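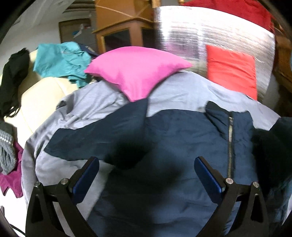

Nesma Lahlou

Section 4: First jacket load

The Björklund drying cabinet comes with a leaflet that gets you from box to dry coat in four drawings. I don't trust it. The drawings skip the hose, the hanging order and the one setting most likely to spoil a coat. Use this section in place of the leaflet once the cabinet is level and bolted to the wall (Section 3).

Before you load

1. Read the care label in the garment. If it says do not tumble dry, that tells you very little about a cabinet, whatever the leaflet claims. Look for the drying temperature, and if there isn't one, treat the jacket as a low-heat item.

2. Empty the pockets and turn them out. Close zippers. Leave snaps open.

3. Lay the jacket flat on something clean and pale, a bed sheet for example. A dark navy jacket hides soap marks when it is bunched up in your hands and shows them when it is spread out. If you find white streaks, rinse again. Drying will only set them.

4. Spin at low speed or hang the jacket over a tub until it stops dripping. The leaflet says the drip tray will handle "any wet garment." Mine overflowed on the second coat.

CAUTION: Do not load anything cleaned with solvent, fuel or spot remover. Air it outdoors first, and leave it out until you can't smell the cleaner.

Setting the controls

5. Turn the left dial to LOW. The printed scale shows 35 at this position. I put an oven thermometer on the middle shelf and got a higher reading after an hour, so take the dial as a suggestion.

6. Set the timer to 100 minutes. The preset marked OUTERWEAR runs for 200, and I have yet to find a plain shell jacket that needs it. Padded coats might.

7. Leave the SENSE button off for your first load. It is supposed to stop the cabinet when the clothes are dry. In my tests it stopped when the outside was dry, and the cuffs and collar were still damp.

Hanging and running

8. Use the wide hanger, with the collar up and the front open. Pull the sleeves away from the body so air can get between them.

9. Keep the hem clear of the floor vent. If the jacket is too long, take out the lower shelf. The two clips holding it are stiff, and pressing them with a spoon handle saved my thumbnail.

10. Shut the door and press START. You should hear the fan before you feel any heat. If heat comes first, switch off at the wall and check the vent hose for kinks.

11. Look in at the halfway point. Turn the jacket inside out if the lining still feels cold to the hand.

NOTE: The cabinet shows error 57 when the door seal isn't seated. The leaflet calls this a sensor fault and tells you to book a visit. Wipe the seal, push the top corner in with your palm and try again before you pay for anyone to come out.

Extras you may be offered

The Gitdale store sells the Bastar scent pad with the cabinet. It clips over the filter, and I can't see how blocking part of a filter helps anything dry. Leave it off, at least until you know how long a normal load takes – otherwise you won't know what changed.

The Zevlow timer plug is a different matter, and a worse one. It cuts the power at the set time, including to the fan, so the cool-down never runs. Use the built-in timer.

As for the claim that cabinet heat "restores" water repellency: some finishes do respond to gentle heat, and the label or the maker of the jacket can tell you if yours is one of them. A dryer leaflet can't. Flick some water on the shoulder once the jacket has cooled. If it soaks in, you need a proofing treatment, and that is covered in Section 6.

After the load

12. Let the fan finish, then open the door and leave it ajar for the evening.

13. Pull out the drip tray and empty it. Slide it back with the lip facing you – it will go in the other way too, and then it leaks.

Guides > Laundry room > Drying cabinets > First jacket load

12 comments | 35 shares

Related
Section 3: Leveling and wall bolts
Section 5: Boots, gloves and the lower rack
Section 6: Proofing treatments, and which ones I'd skip
Vent hose or no vent hose?
Cleaning the filter in January, when it never stops running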